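**Drape** is the way a cloth hangs under its own weight. It is one of the few qualities of a fabric that most people can judge from across a room and almost no one can put into words, a gap the textile trade has filled with a large number of words.

## Causes

Drape depends mainly on weight, stiffness and weave. A heavy, limp cloth falls straight and stays there. A light, stiff one stands away from whatever it is meant to cover, as anyone who has worn a cheap bridesmaid's dress will know. Cloth cut on the bias, at a slant to the threads, hangs more softly than the same cloth cut straight, and uses up more of it, to the quiet satisfaction of the people selling it.

Washing changes drape, usually after the return period. Starch and other finishes can make a limp cloth seem crisp in the shop and then leave with the first rinse.

## Measurement

The usual test lays a round piece of cloth over a smaller round stand and measures the shadow of the part that hangs down. The result is given as a percentage: the lower the figure, the limper the cloth. A score of 80 belongs to something close to cardboard. The Nostix drape meter, used by mills in the Planau valley, replaced an older method that involved tracing the shadow on paper, cutting it out and weighing it. Older staff are said to miss the scissors.

Readings vary with the damp in the air and with how the sample was stored. For this reason the Virnis mill tests each cloth 3 times and prints the result it likes best in the catalog. The others are kept in a binder.

## In the home

Curtain makers speak of "fullness," meaning how much wider the cloth is than the window. More fullness gives deeper folds and a higher bill. The Arnaud style of curtain, popular in Planau for a time, called for so much cloth that opening the window became a job for two.

## Color and light

Drape is easier to see in some colors than in others. Black swallows its own folds, and a busy print hides them, which accounts for much of the history of the busy print. Plain, middling shades give less away to pattern and more to shape. A soft gray fabric hanging in front of a bright, nearly white background has the added help of a clear outline, a favor that most living rooms do not extend to their curtains.
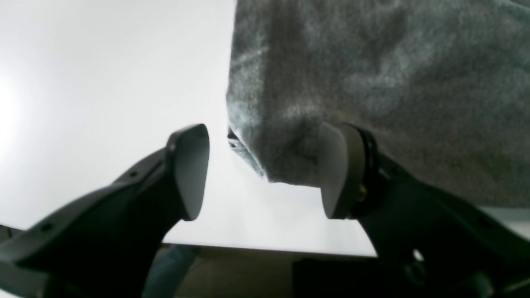
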